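Shop Floor & Automation > General > Erneck open day, anyone else go?

bench_grumbler
Member

Went along to the open day at Erneck in January, mainly because my boss wanted a second opinion before he signs anything with Flenow. For those who haven't had the emails, Flenow is the packing cell they've been pushing at small outfits like ours. Two arms, a tray, and a bloke with a lanyard telling you it'll pay for itself by winter.

I'll try to be fair. Parking was good and the sausage rolls were better. The demo was pocket tissues going into a tray, and I watched it for the best part of an hour, missing the talk upstairs to do it. 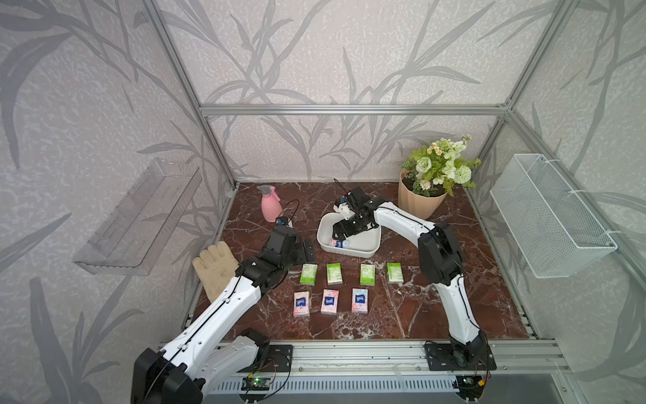

The Flenow bench, two packs in the tray and plenty still to go.

My trouble with it is that I could have done the lot before the kettle boiled. They quoted 90 picks an hour on the handout. I've got a casual who does that in her sleep, and she can also answer the phone. Nothing on the handout about what happens when a pack is torn or the carton turns up crushed, and that's most of my week.

Has anyone seen one of these running in a real shed?

tallow_creek
Senior member

I was there too, in the afternoon group. I think you're being hard on it. Ninety an hour all day with no breaks adds up, and you can't get casuals out our way for love or money.

Did you stay for the questions? Efua Dramani ran ours and she was pretty straight about what it can't do. She said outright that it isn't ready for glass or anything in a soft bag.

bench_grumbler
Member

Missed the questions, I was in the sausage roll queue. All day with no breaks is what they say. I saw an hour of it with two staff standing right there, and I'd want to know what they're paid.
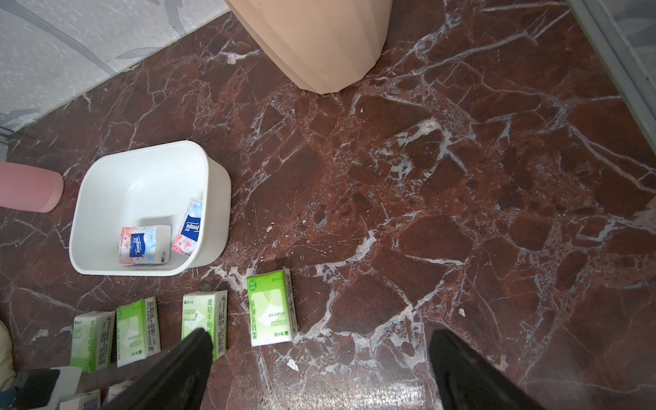 My own packing line is cartons of mixed small stuff for chemists, so the size of the job is about right for us. What I can't get past is how tidy everything has to be beforehand. Every one of my lines comes in at some stupid angle with a corner bent. I'll give them this much, the green packs weren't in a dead straight row, and the one on the right-hand end was turned so the writing ran sideways. That's a bit closer to real life than I expected. It's still a handful of tissues on a nice marble top, and I've got 2,270 lines in the system at last count. Who is going to teach it all of those, and what do they charge for it?

Jettison
Member

Same thing I asked at the Drania day last year, and I got a brochure for my trouble. We ended up buying a better conveyor for a fraction of the money. No regrets.

tallow_creek
Senior member

A conveyor doesn't put things in a box though.

Jettison
Member

Neither does a demo.

kiln_and_co
New member

First post, be gentle. I work in a packing room with 3 other people and went to Erneck off my own bat because I wanted to see what might be coming for my job. I came away less worried than I went in, but not as relaxed as bench_grumbler. It's slow now. My first computer was slow too.

What I noticed was the mess in the tray. When I pack, everything faces the same way, because the customer opens the lid and sees it. Their tray had some packs flat and some up on edge, a green one on its side with the barcode up, and a green and white one lapped over the top of another. One of the blue labels was upside down. If I sent that out I'd hear about it. I asked whether it could be told to face them all up and was told "that's a training question", and I still don't know what that means for the person buying it.
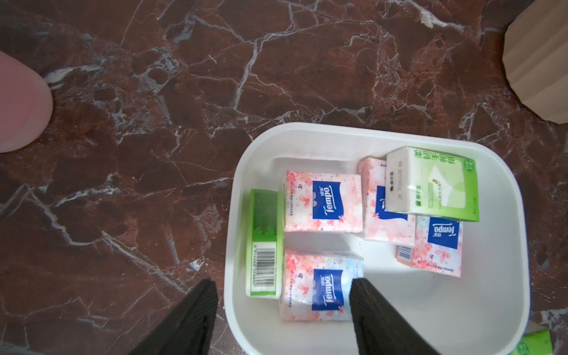

delali_f
Vendor

Delali Fiadzo here, I work on the Flenow side and was on the stand in the morning. Happy to cop some of this.

The 90 figure is for single items of one type. For mixed items we tell people to plan on 60, and the handout should have said so. I've asked for it to be fixed.

Facing is possible. We weren't trying for it at the open day, the job was tissues into the tray and any way up would do. If you want labels up, it's more examples and a slower cycle. I can't give you a price on 2,270 lines in a forum post, but you would not start with all of them. Most people begin with whatever they ship most.

No, it doesn't answer the phone.

bench_grumbler
Member

Fair play for turning up, Delali. So it's a third slower on exactly the kind of work I do, and slower again if I want it to look decent. That's the number my boss needs to hear. Could you put the mixed rate in writing, along with who comes out when it stops and how long they take? We had an Asante labeller that sat under a sheet for most of a winter waiting on a part.

tallow_creek
Senior member

Oh, the Asante. We had one of those. Say no more.

I'd still take a trial if they offered one. Put it next to your casual with a real day's orders and write down what happens. You'd know more by smoko than you'd get from any open day.

kiln_and_co
New member

Could I ask Delali about bigger things? Tissues are light and they squash a bit, so you can be rough with them. The pink spray bottle at the back of the bench is nearer to what I handle. Big rounded body, narrow neck, trigger sticking out the front. I pick those up by the neck without thinking and I've still dropped a few. I didn't see it picked up while I was standing there, and I had to leave at half past three for the school run.

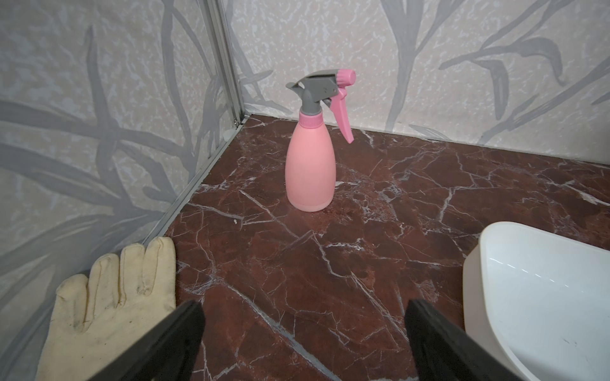 delali_f
Vendor

Empty bottles, yes, we do those with customers now. Full ones depend on weight and on where you grab them. I'd want to try yours before promising anything. Send me a message and you can post a few to us.

bench_grumbler, I'll get you the mixed rate and the service terms on letterhead.

Jettison
Member

Post him the crushed cartons while you're at it.

bench_grumbler
Member

Already got a box set aside. Will report back when the letter turns up.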